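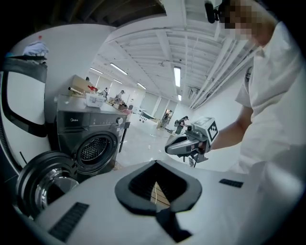 Gulline sortiert nach: Waschraumtest fällt nüchterner aus als erhofft

Rakness, 11. August 2024 – Weniger Wege, weniger Griffe, schneller fertig: Mit solchen Versprechen wird für Ordnungssysteme im Waschraum gern geworben. Der Haushaltsdienst Gulline wollte wissen, was davon im Alltag übrig bleibt, und hat in 17 Haushalten in Rakness sechs Wochen lang Wäsche sortieren, waschen und wegräumen lassen. Ausgewertet wurden 1098 Waschgänge. Das Ergebnis taugt nur bedingt für die Werbung.

Neun Haushalte arbeiteten mit dem Sortierplan Rilta, die übrigen räumten ein wie gewohnt. Einen belastbaren Zeitvorteil des Plans kann Gulline nicht melden. Mehr bewirkte offenbar eine alte Regel: Die Ablage auf der Maschine bleibt frei. In der Praxis stehen dort Korb und Karton, daneben liegt Kleinkram, und die gefaltete Wäsche wandert auf das nächste Gerät. Wer beim Ausräumen erst Platz schaffen muss, spart mit keinem Plan der Welt Zeit.

Skeptisch bleibt Gulline auch beim Thema Boden. Kabel, Netzteile und kleine Geräte landen erstaunlich oft genau dort, wo man sich zum Befüllen der Trommel hinstellt. Ob ein weiteres Regal daran etwas ändert, ist nach dem Test offen – verkauft wird es trotzdem überall.

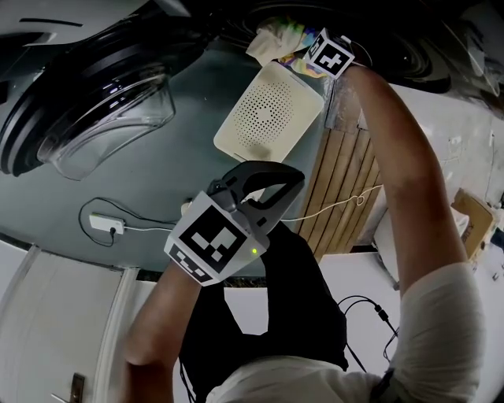 Buntes Tuch in der Hand, Netzteil und Kabel auf dem Boden.

Der Sortierplan Rilta bleibt vorerst kostenlos und wird nicht als Zeitsparer beworben. Auf das im Mai angekündigte Korbset Nouri verzichtet Gulline bis auf Weiteres. Die teilnehmenden Haushalte wollten mehrheitlich keine zusätzlichen Behälter, und ein Nutzen ließ sich nicht belegen.

Über Gulline
Gulline unterstützt Privathaushalte in Rakness beim Waschen, Sortieren und Aufräumen. Die Auswertung des Tests wird auf Anfrage an Redaktionen verschickt.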